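The Counter at Skundside, Before and After Opinions

Jocelyn Cloutier and I share a kitchen, a lease and one stretch of marble counter, and we disagree about two of those. She is a clear-surfaces person. I believe that a thing you use every day should live where you can see it, ideally within reach of a person who isn't awake yet.

In May we agreed to sort it out over a single Sunday. It took 2. Nam-gil Yeom came by to referee and mostly ate crackers.

The ground rules, as negotiated:

Anything that makes toast may stay. We own two things that make toast. I was asked to pick one, and I have been thinking it over ever since.

Canisters go along the back, by the tile. Jocelyn wanted them matching. I pointed out that they all hold food, and that was as matching as I was prepared to get.

The utensil crock is allowed, on the condition that it holds utensils. It used to hold 43 twist ties and a tape measure from Drostine.

Cereal goes in the cupboard. The cupboard is full - see our other gallery, if you have the afternoon.

The cutting board gets the middle, because it's the only item with a job that needs elbow room.

The dish towel has a hook. The hook cost more than the towel and we are both very proud of it. The towel prefers the top of the toaster oven.

So that is the back row as it stands now, oat bites and all. Jocelyn says it's still a work in progress, and I say it's finished.

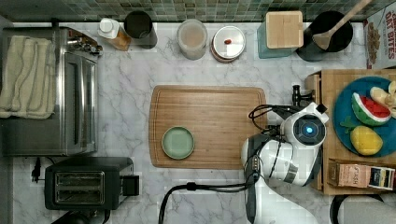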